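July, evening

Started at seven. Cell temperature fine, both arms homed on the first attempt, the left one with its usual small knock at the shoulder. Ghazala Naqvi had the morning log open before I sat down and had already renamed the overnight files, so I could go straight to placing the cloth.

Work order from Ivitz is unchanged: table setting and clearing, mixed items, soft base layer. The total stands at 521 runs accepted since the order opened. Of those, 448 were done with me or Ghazala guiding the arms by hand from the leader station. The rest ran on the trained policy with one of us sitting at the stop button. The split is moving. In spring I guided all day. Now I guide in the morning, and after lunch I mostly watch and annotate.

The change in the job is worth writing down while I still notice it. Guiding is physical work. By eleven my forearms are warm and I know without looking at the log which grasps went badly. Watching is different. The hands do nothing and the attention has to be supplied from somewhere else. I was more tired at four today than on any guiding day last month, and I had lifted nothing heavier than a plate. Ghazala reports the same. She has started standing up for the policy runs. I tried it for an hour and will try it again with the better shoes.

Morning block: red plate and blue cloth. The plate is awkward for the left gripper. The rim is raised and fluted, and the tips slide along the ridges if the approach is too flat. Best results came from lowering the wrist a little and closing slowly. On the steep approach the forearm comes close to its joint limit and the controller complains. I settled for a middle angle and wrote it in the notes so that Ghazala does not have to find it again.

The cloth gives different trouble. It creases when a gripper drags across it, and every crease changes the height under the next item by enough to matter. The procedure sheet says to flatten by hand between runs. That adds time we are not credited for. The Falia schedule assumes a reset is a reset, whatever is on the table, and the person who wrote it has worked with blocks and trays. I have asked for the soft base layer to get its own line.

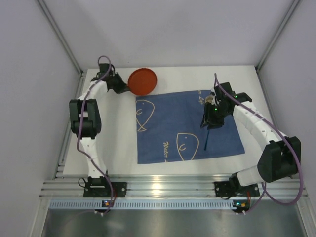 Left arm at the plate rim, right arm with the stick over the cloth.

The right arm is the better of the two this week. It had its wrist cable rerouted at Kershaw and no longer pulls at full reach. Thin items are still hard. With the stick, a grip taken high leaves the lower end free to swing, and a grip taken in the middle puts the fingers into the cloth. High grip, slow travel, wait for it to settle, release. Written down it looks obvious. It took most of a morning to get it clean enough that I would want the policy to learn from it.

That part still occupies me. A bad habit of mine goes into the data with everything else. I hesitate before closing. I have always done it, and in packing at Saltinstead it did no harm and probably saved some glass. The policy now hesitates before closing. Ghazala pointed it out on the screen before lunch, her runs and mine side by side, and then a policy run with my pause in it. She closes straight away. We agreed that I would practice without the pause for a week and see whether the success rate drops. I did 6 runs that way before the break. It felt like stepping off a curb without looking.

Lunch short. Conversation about Saltinstead again. The hand packing line there went from three shifts to one when the first cells came in, and most of us at the table came off that line. I was offered this post because I was fast and because I could explain what my hands were doing, and the second reason counted for more. Several people who were faster could not explain it and were not offered anything. I do not have a tidy opinion about this. The pay here is a little better, the noise is much better, and I can't yet tell how long the work lasts. When the policy reaches the acceptance rate on this order there will be another order with another set of items. The manager says so, and I have seen no plan on paper.

Afternoon block: policy runs, with me on stop and Ghazala annotating. I used the stop 3 times. Twice for the right elbow drifting toward the side wall, once because the left gripper went for the rim from above with far too much speed. All three logged with joint positions. The elbow drift is the one to follow up. It comes only after long reaches to the back of the table, and I suspect the model has seen too few of those. I will guide a set of back-edge placements tomorrow before anything else.

The annotation form has a new field, "operator confidence," scale of one to five. No guidance on what it measures. Ghazala puts four for everything. I have been trying to use the whole scale and it slows me down. Raised it at the end-of-day call, answer to follow.

Shut down at half past four. Cloth folded, plate back on the shelf, rail wiped. The left base plate screws need a torque check, which I forgot and have put at the top of tomorrow's sheet. Wrists fine. Eyes sore. Bought bread on the way home and ate most of it standing in the kitchen.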